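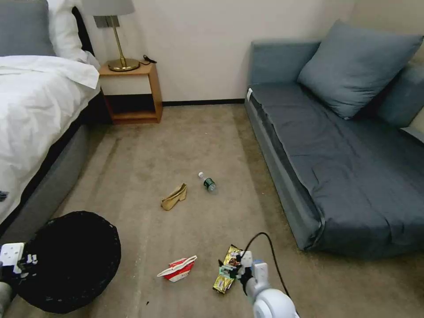
Bedroom floor with litter on the carpet and a round black basket.

Photo essay for a school news site: caption and credit fields, and what counts as published

Posted by Brynhildur Snorradóttir, 18/11/2020

I advise the student news staff at a middle school. We moved from a printed paper to a web edition in May and I am trying to write a style sheet for photo captions before the next contest deadline. The staff is doing a photo essay on students' rooms and study spaces, and the captions they hand in are all over the place. Some are one word. One was a full paragraph with two quotes in it.

Our site runs on a theme called Ferisden. It gives each photo a caption field, a credit field and an alt text field. The students paste the same sentence into all three. When the page is printed or saved as text, the sentence comes out three times in a row.

What I need to settle:

Should a caption for a room with no people in it still have a who and a when? The contest rules I was sent say "complete captions" and leave it there.

Does the credit go at the end of the caption or only in the credit field?

The contest also asks that entries be "published during the school year." Two of our stories went up on the site, were taken down for a correction, and went back up under a new address. Story 1224 became story 3183. Which one do I enter, and does the first date still count?

I have searched the older threads. The ones I found deal with print layouts and don't mention separate fields.

Amândio Correia

I ran a high school paper for a while and have judged regional contests, so take this as one judge's practice. Your contest may differ.

Captions. For a picture with people, the usual rule is two sentences. The first is present tense and says who is doing what. The second is past tense and gives context, with the date if it matters. For a picture with no people, drop the who. Keep the where. Include the when only if the reader would misread the picture without it. A study space does not need a date. A flooded gym does.

Do not let students pad a caption to reach two sentences. One accurate sentence scores better with me than two with a guess in the second one. The most common error I mark down is a caption that reports what someone was thinking.

Fields. Caption field: the caption, no credit. Credit field: name only, in whatever form your staff uses for bylines. Alt text: a short plain statement for a reader who cannot see the photo. It should not repeat the caption. If the caption says whose room it is, the alt text says what is in it. That fixes your repeated sentence, unless the theme is set to fill empty fields from the caption. Check for that under the media settings. On some themes the option is on by default, and students get blamed for it.

Essay order. Number the photos in the file names before upload. Most themes sort by name or by upload time, and upload time depends on who had the faster connection.

Corrected stories. Enter the version that is live. Put the first publication date on the form and state that the story was corrected and reposted, with both story numbers. A judge will want to see the correction note on the page itself. If the old address still works, redirect it to the new one so you don't have two copies indexed. If the correction changed the main point of the story, write to the contest office before you enter it.

Risport

Agree on the fields. We just put everything in the caption and nobody complained, but we also never entered anything.

For the date thing, look at the revision log. Ours keeps the first publish date even after a story is pulled. Yours might not if someone made a new post instead of editing the old one, and it sounds like that is what happened, given the new number.

Daren

Get permission from the students before you run pictures of their bedrooms. Our district has a separate form for photos taken in a home, and the regular media release does not cover it. A parent has to sign. Check the house number or anything with an address on it, such as mail on a desk, and crop it out before the file goes on the server. Cropping it in the page editor leaves the full picture in the uploads folder.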